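4.2 What laundry taught us

I'll admit I went into the laundry task feeling pretty cocky. We'd already gotten Forkex to clear plates at the Drallthorpe site without much drama, and I figured a piece of clothing couldn't be that much worse than a fork (forks are slippery, and they hide under napkins!). Well, it was worse. A plate has one shape. A garment has as many shapes as you have ways to drop it, and our policy had to find a corner or a hem in every one of them before it could do anything useful.

So we backed up and spent most of October on demonstrations by hand. The person wears the gripper, works on a plain white cloth, and handles the fabric the way they would at home, only slower. Figure 3 shows a dark blue piece being worked on with the hand-worn unit, marker board on top.

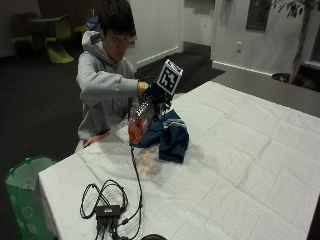 Figure 3. Handling a crumpled dark blue cloth with the wearable gripper.

Soltani read an early draft and objected that we were grading the machine on the wrong thing. People at home don't care about a crisp fold, the note in the margin went, they care whether the basket is empty by dinner, and a robot that needs help with every second shirt hasn't saved anyone any time.

I think that's fair, and it changed how we scored the trials. We now count a garment as done only if no person steps in at all. Under that rule Forkex finished 9 of 40 garments, and I was honestly a little crushed when I saw the table. Most of the failures came at the first grasp, where the fingers closed on 2 layers when we wanted one and the whole thing came up in a bunch. The Femau baseline had the same trouble, so I don't blame our gripper alone.

Can a machine do your laundry yet? Not in my house. The towels went better, though, and we get to those in Section 4.3.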